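Snack drawer or snack counter? Settle this for us
47 replies | 5 shares

divya_m
We redid the break area at Dirkton in January and got a lovely set of drawers out of it, and I had such hopes for them! Bags in the top drawer, drinks in the second, everything shut away by lunch. Well, you can guess. Everything lives on top of the drawers now, and I go by every afternoon and sigh at it. Do I give up and buy a basket, or keep nagging?

korkor_s
Oh, keep nagging, dear. Once one bag stays out, the rest follow it. At my last place we put labels on the drawer fronts and it did help, for a while anyway.

parvizk
I'm going to disagree with Korkor, kindly. People eat what they can see, and a drawer is where chips go to get stale. Divya, post a picture so we know how bad it is.

divya_m
Fine, but be gentle with me. 3:30 in the afternoon:
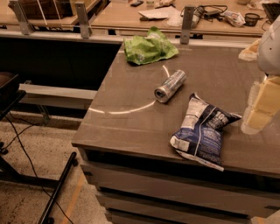 Re: Snack drawer or snack counter?

busi_mabuza
Is that all? I was expecting a landslide! I'd stand the can up, toss that crumpled wrapper at the back, and pull the blue and white bag in from the front edge before somebody's sleeve catches it. The green one can stay where it is, bless it.

korkor_s
Busi, you're too soft. There's a drawer right underneath!

parvizk
A low basket, Divya. You'll be happier.

divya_m
Basket it is, but the cans are going in the drawer and I won't be moved on that.

Recent threads
Staltstead kettle still leaking (5)
Who has the big cooler?
Best way to clip a chip bag (159)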